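About Zedard

Zedard makes joint sealants, repair mortars and floor primers for the building trade. The company began as a mixing shop supplying lime putty to plasterers, and moved into cement-based products when it took over the Gellus line of repair mortars. The Gellus name is still used on the bags. Everything else is sold as Zedard.

Products

The current list has 51 items in 3 groups: sealants, mortars and primers. Sealants are supplied in 400 ml foil packs and fit standard barrel guns. Mortars are dry blends and need only clean water on site. Primers are water-based and ready to use, except for the two-part grade for dense concrete, which must be mixed in full packs. Part packs of the two-part grade should not be used, as the ratio cannot be held by eye.

We do not make roofing membranes or wood coatings. Inquiries for these are passed to Mujić, who also stock our primers.

Manufacture and testing

All mortars are blended at the Tondport plant. A retained sample is taken from each batch and kept for the shelf life of the product plus one year. Routine checks cover grading, water demand, setting time and bond strength. Sealants are tested for skin time, slump and movement after cure. Batch numbers are printed on the end seam of the bag or the crimp of the foil pack — please quote them in any technical query.

Data sheets

Sheets are reissued when a formula or a test method changes. Sheet 1441, covering the fine repair mortar, was last revised in February and replaces all earlier issues. Coverage figures assume a flat, sound surface. Rough or open brickwork will take more material, and a trial area is advised.

Orders

Sales are through merchants. Direct orders are accepted for full pallets only.
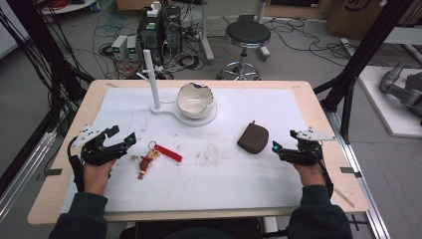
Collections from Tondport must be booked the day before, with the order number and vehicle size. Mixed pallets can be made up on request — allow one extra working day. Opened packs and products past their use-by date cannot be returned.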